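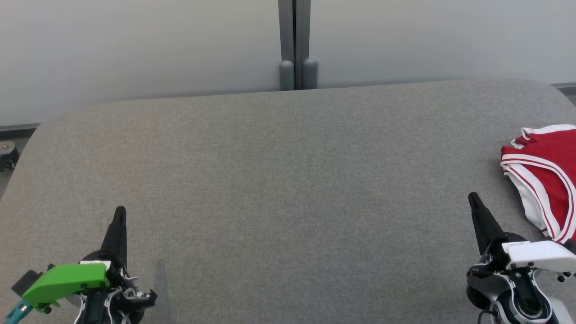
4. Shirt colour and passing errors

4.1 Background to the question

In the previous section we treated turnovers as one group. In the present section we look only at bad passes, and we ask whether they become more frequent when the two teams wear colours that are hard to tell apart. The question was raised by the coaches during our first interviews. Three of the four coaches told us, without being asked, that their players "lose" a team-mate more easily in some games, and they blamed the shirts. The fourth coach, from Horgan, considered this an excuse.

In the top professional leagues the problem is mostly solved by rule. One team wears light, the other wears dark, and the league office approves the pair before the game. In the district competition which we studied, the rule exists also, but it is applied loosely. The home team is asked to wear the lighter set. A club with only one set of shirts may wear it both at home and away, provided that the referee accepts it. In practice the referee accepts almost everything, as the other choice is to cancel the game, and nobody wishes to send two teams home on a winter evening after a long drive.

A second difficulty is that many club shirts are no longer of one colour. White side panels, coloured sleeves, and wide bands across the chest are common, and a shirt which counts as "dark" on the registration form can look quite light when the player turns sideways. The form allows only one word for the colour. For this reason we could not use the form as our measure, as we had planned in the beginning.

4.2 Games and teams

The material consists of 27 games played between the first teams of Borkeck, Undden, Horgan and Poltomden over two seasons. All games were played indoors and all were recorded by the clubs themselves from a raised position near the half-way line. Games where the recording stopped for more than one minute of playing time were left out before the coding started. We also left out overtime periods, which occurred only rarely and where the players are tired in a way that would disturb the comparison.

From these games we coded 2113 passes. This is a small part of all passes played. We took only passes made in the front court, against a set defence, with at least one defender within two steps of the receiver at the moment when the ball left the hand. Passes from the sideline and the baseline after a whistle were not included. In such a situation the passer has more time to look, and the receivers often run to places which were agreed in advance, so colour should matter less.

The four clubs are not equal in strength. Undden finished first in both seasons, and Poltomden used many junior players in the second one. We return to this point in 4.5.

4.3 Coding of passes

A pass was coded as an error when the ball was touched first by an opponent and possession changed, or when it went out of play without being touched by the intended receiver. When the receiver had both hands on the ball and then dropped it, we did not count an error of the passer. This follows the custom of most scorers, although it is known that they do not always agree with each other in these cases.

All passes were coded by Lorcan Moriarty, who played in the same district some years ago and knows the halls well. The second author coded 400 of the passes again, without seeing the first coding. The agreement was good for interceptions and somewhat weaker for balls out of play, where it is often difficult to say who was the intended receiver. Disagreements were discussed until both coders accepted one answer. In a few cases no answer was possible and the pass was removed.

For each pass we wrote down also the distance (short, middle, long), the type (chest, bounce, overhead, one-handed), whether the passer was dribbling just before, and the score difference at that time. The type was later reduced to two groups, as the one-handed passes were too few in the games of Horgan.

4.4 Measuring contrast between shirts

Our first idea was to ask the clubs to lend us their shirts and to measure the colour directly. Two clubs agreed, one did not reply, and one had already sold the old set to its supporters. We therefore worked from the recordings. For every game we chose ten still pictures from the first quarter, at moments when at least three players of each team were visible. Three judges, none of whom follows basketball, looked at the stills for two seconds each and gave a mark between one and five for how easily the teams could be separated. The mean of these marks is called the contrast score of the game.

This method has an advantage which we did not expect. It includes everything that helps or disturbs the eye: the light in the hall, the floor, the shorts, and the long-sleeved shirts which some players wear below the jersey. A direct measure of the fabric would miss all of it. The disadvantage is that the judges sat still on a chair and looked at a screen, while a player sees his team-mates from floor level, moving, and often only from the corner of the eye.

Garments with two strong colours need a special remark. When red and white appear together in one garment, as in Figure 3, a single word for the colour is of little use. The judges were asked to mark the general impression and to ignore what they believed to be the "main" colour. They told us afterwards that this was easy for shirts with narrow lines and much harder for shirts with large panels, where the impression changes with the side from which the player is seen. We kept these games in the sample. Leaving them out would remove exactly the cases about which the coaches complained.

Figure 3. Red garment with contrasting white panels and a white band with thin red stripes, on a light grey fabric-covered surface. 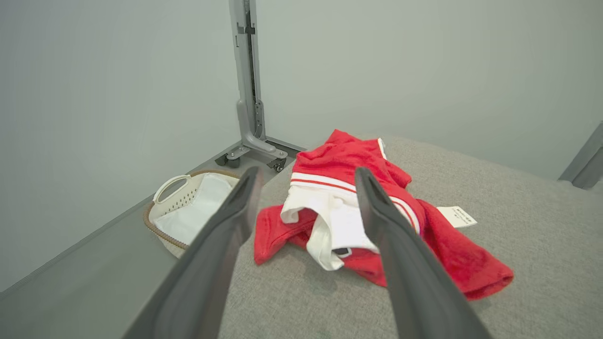
4.5 Results

Games were divided into two groups at the middle contrast score. In the high contrast group the passers made roughly seven errors for every 100 coded passes. In the low contrast group the figure was nine. The difference goes in the direction which the coaches expected, but it is smaller than they had suggested in the interviews, where one of them spoke of "double".

The difference was not the same for all passes. For short passes we found almost none. For long passes, mainly overhead passes from one side of the court to the other, it was clear in both seasons and for three of the four clubs. Horgan was again the exception, and it must be said that Horgan plays very few such passes. When the passer had been dribbling just before, the effect was also larger. We think that a dribbling player has divided attention and must decide from a short look, and a short look is helped by a clear colour. Our data cannot prove this explanation.

We then repeated the comparison separately for each club, in order to see whether the stronger and weaker teams behave differently. Undden made few errors under all conditions. Poltomden made more errors in the second season than in the first, in both contrast groups, and this is easily understood from the young age of the team. When the second season of Poltomden is taken out, the general difference becomes a little smaller and does not disappear.

The score difference had a stronger influence than the shirts. Teams which were far behind tried more difficult passes and lost more of them, whatever they were wearing. A reader who wants to use our results for practical decisions should keep this order of size in mind.

4.6 Remarks on the limits of the method

The contrast score belongs to the game and not to the single pass. If the light was poor only under one basket, as happens in the hall in Borkeck during January, when the low sun enters through the windows at about the time of the afternoon games, the score does not show it. We looked at marking each half of the court separately, but the recordings from the first season do not have sufficient quality for this.

It is also possible that players who know each other for many years depend less on colour. They recognise a team-mate by the way of running, or by the hair, or only by the place where he normally stands. Several players told us so. We had no good measure of how long the players had been together, since the clubs keep their lists in different ways, and the list from Undden does not show when a player joined.

Finally, the clubs choose their shirts, and this choice was not under our control. Borkeck and Horgan have met in similar colours for as long as the present coaches can remember, and games between these two clubs are usually hard and played at high speed. A part of what we call the effect of contrast may in truth be the effect of this one pair. We examined the remaining games without it, and the direction of the result stayed the same, although the number of long passes was then too small to say more. The treatment of offensive fouls follows in Section 5, where the same games are used.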